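Home Guides Rural Building Wells & Power Contact
Search this site Enter keywords Go

Setting Up Your Temporary Power Pole, Part 3: From Application to Inspection

July 16, 2018
By Luzius Aebischer

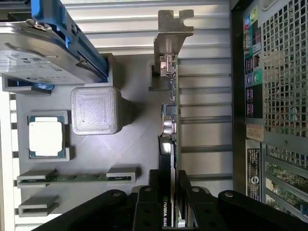

Silel wrote in after Part 2 to ask whether you can dig the hole for the pole before the permit is in your hand, and mentioned that the office in Flurncombe had given two different answers in one week. My answer is no, please don't! I dug early in January and had to fill it back in when the utility moved my spot 106 feet down the fence line.

So, on to the steps. I'm assuming you've got your site plan from Part 2 (the one with the driveway and the septic area drawn in).

1. Fill out the temporary service form. On a parcel with no address yet, write the parcel number in the address box and attach a sketch from the nearest road crossing.

2. Call the utility and ask for a site meeting. Mine took three weeks to get, so call early.

3. Put a stake with bright ribbon where you want the pole. Measure from the stake to the last utility pole and write it down. Mine was 517 feet, and that number came up in every phone call afterward.

Note: Ask how much line they'll run before they start charging you. My quote came to $1,323 for the extension, and moving the stake closer to the road brought it down to $950. I was pretty happy with that one!

4. Wait for the signed permit, then call to have buried lines marked.

CAUTION: Don't dig until the marks are down, even on bare pasture. We had an old phone line out there that wasn't on any map I'd seen.

5. Set the pole to the depth on your utility's drawing, tamp it in layers and brace it on two sides. I used the Nornasik brace kit, which went together fine once I'd found the second bag of bolts.

6. Have your electrician mount the meter base, the panel and the GFCI outlets, and drive the ground rods.

CAUTION: Stay out of the meter base once the line is hooked up. The utility side is live even with your main breaker off.

7. Book the inspection. Tape the permit inside a clear bag on the pole (Zürcher freezer bags held up all summer for me) and leave the gate unlocked.

8. When you get the green tag, phone the utility yourself and read them the tag number. Mine sat for nine days until I called.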